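Teaching a robot arm to pick up a bottle by remote control

If you can steer a toy crane, you can teach a robot arm to pick up a drink bottle. I love this part of the work, and I'd like more people to try it!
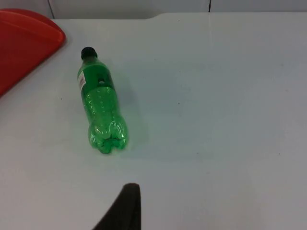 We'll be recording demonstrations: you drive the arm with a hand controller, the computer saves what the wrist camera sees along with every joint position, and later a model learns to copy you. I use the Vonex controller with the free Larkolness recorder, but the steps are much the same with other gear.

What you need

An arm with a two-finger gripper and a wrist camera
A hand controller
A clear table with steady light
An empty plastic bottle with the cap on

Step 1. Set up the table

Tape down the base of the arm and wipe the tabletop. Turn off any lamp that flickers. See-through plastic is a tough first object – it glints, and its shadow picks up some of its color – so check the camera view before you start. If the highlights are washing out, lower the exposure a little and then lock it. Auto exposure will drive you crazy.

Step 2. Practice without recording

Spend a good while just moving around. Go up, down, twist the wrist, open and close. Xinyi Fang taught me to rest both elbows on the desk, and my motions got smoother the same afternoon. Set the speed limit to 26 percent for now.

Step 3. Record one pick

Start with the gripper open and well back from the bottle. Press record, then move in at a steady pace. Turn the wrist so the fingers will close across the body of the bottle, from side to side. Lower, pause for a beat, close gently, lift straight up. Stop the recording once the bottle is clear of the table.

An empty bottle dents easily, so keep the grip force low. If you hear it crackle, back off and record that one again.

Step 4. Change things up

Move the bottle after every pick. Turn the cap toward the arm, then away, then off to one side. Slide it near the corners. Put another object on the table now and then, so the model learns to leave it alone (my first one didn't, and grabbed everything it could reach).

Step 5. Keep going

My first set had 60 demonstrations and the arm got the bottle some of the time. At 67 percent success I got greedy and added more from the far side of the table, which helped a lot. Take breaks! Tired hands make jerky recordings, and the model will copy the jerks.

Step 6. Clean up the recordings

Play back each one and delete any where you bumped the table or forgot to stop. A fumble that you fixed smoothly is worth keeping – it shows the arm how to recover. Cut the long waits at the start, too.

Then train. I run 3000 steps as a quick check and watch the arm try it with my hand on the stop button. If it hovers over the bottle and never closes, go back to your recordings and look at how long you paused in step 3. Mine were way too long.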